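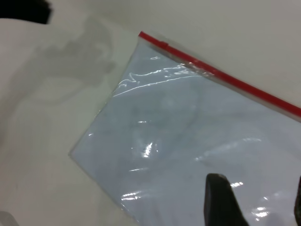
Tostbridge Launches Zip Bag Reuse Drive With 2,000 Free Bags and a Packing Guide

TOSTBRIDGE, January – The Tostbridge Household Reuse Project is giving away 2,000 zip bags this winter, and it wants every one of them used again and again. The bags go out with a short printed guide to packing, sealing and storing, written by project lead Nafula Koech with help from 14 local families who tried out the advice at home.

"People have a drawer full of these and still buy more," said Koech. "We love a good zip bag! It keeps buttons, receipts, puzzle pieces and spare cables in one spot, and you can see what you've got without digging. We'd just like each one to have a longer life."

The guide starts with the seal, the part that drew the most questions from the test families. It suggests laying the bag flat on a table, pressing the air toward the opening, and then running a finger along the zipper from one corner to the other. A colored zipper makes the top edge easy to find in a crowded drawer.
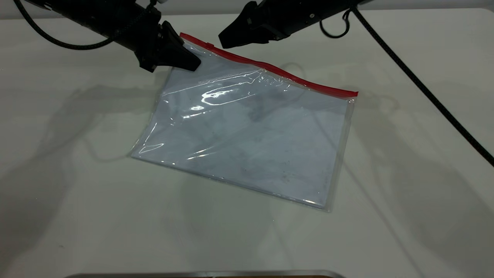 A clear zip-top bag with a red seal, laid flat on a white tabletop.

Other pages cover labeling, filing bags upright in a shoebox, and washing and air-drying bags between uses. There is also a full page on mending kits, added at the request of Wondimu Hadgu, who runs the sewing table at the Nundell Street hall and had plenty to say on the subject of loose needles.

"I tried the shoebox idea with my kids' craft supplies and now they put things back by themselves, most days anyway," said Zawadi Rugemalira, whose family took part in the home test.

The first 1,000 bags will be handed out at the Nundell Street hall, with the rest going to schools and the Duangkaew Market information desk. Some 300 guides will be printed in large type. Households can pick up one pack each while supplies last, and no sign-up is needed.

Groups that would like a packing demonstration can ask for Lilian Mfinanga at the project desk in the Nundell Street hall, open from 10 a.m.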